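## Section 3: Your First Club Session on the Skurnico Trainer

Welcome to the fun part! Before starting, load the Ollia practice profile and set motion scaling to 50 percent.

1. Seat the pad in its tray and close both clips.
2. Bring the two instruments together over the start of the cut.
3. Pass the thread from one to the other, then tie.

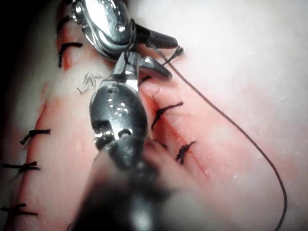
4. Trim the tails and save your run under your team name.

**Note:** Logs hold 2000 entries. Export them before a Partington Cup round!

### Small-object handoff

5. Switch to the Grultura fine-grip preset and open the jaws fully.

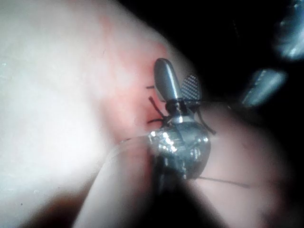

6. Lower the grip force one step at a time until the readout turns green.

**Caution:** Press Pause before anyone reaches in.

### Checking your work
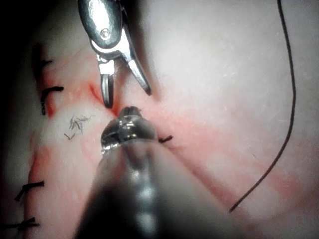
Spacing is the first thing the judges score, and it's a great skill to build early. Look down the long seam on the left: there's a wide gap between the second and third stitches. On your own pad, add a stitch in any gap like that, then run Step 4 again.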